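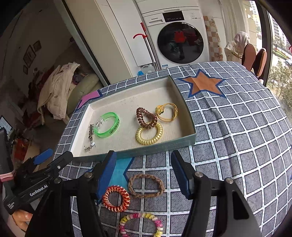 Ratik at Clulanau – questions from the returns floor
Updated 2025-04-26

Is my job going?
No. No one in returns is being let go over Ratik. Two arms go in at the Zapata building in September, small loose items only. Boxed stuff stays with the packing benches.

So what changes for me?
Less bending and picking, more checking. The arm puts clips and ties in the box, you look it over and close it. When it gets stuck you clear it. Lids and labels are still yours.

Why are people picking with hand grippers now?
That's how the arm learns. You do the job with the grippers, it gets recorded, the recordings go to training. Sessions are 10 minutes, then swap. Paid at your normal rate, same as any other task.
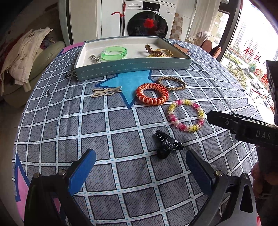

Which items are hardest?
Depends who you ask. Coil ties stretch and roll, flat clips are hard to get under. Claw clips have a bit of body to them so most people start there, like the black marbled one sitting between the blue pads. The braided tan band is a different story, go slow and don't pinch the cloth along with it. Stuff already in the box, leave it, even if its tangled.

Do I have to do sessions?
No, sign up only. The Leditz team needs 200 good recordings before September so please do if you can. Saying no doesn't go on your review.

Am I being timed?
No. Drops and second tries are fine, keep going. Do not restart becuase you fumbled one.

My hand hurts after.
Stop and tell your lead, same day. Max 7 sessions a shift, and fewer if you have a wrist thing already. We can move you to checking.

Will checking pay the same?
Same grade through the end of the year. After that – still being talked about, will post when there's an answer.

Training for the arms?
Yes, on the clock, half a day, before start up. Night shift gets its own date.

Who do I ask?
Gergely Virág, returns office, or leave a note in the tray by the door.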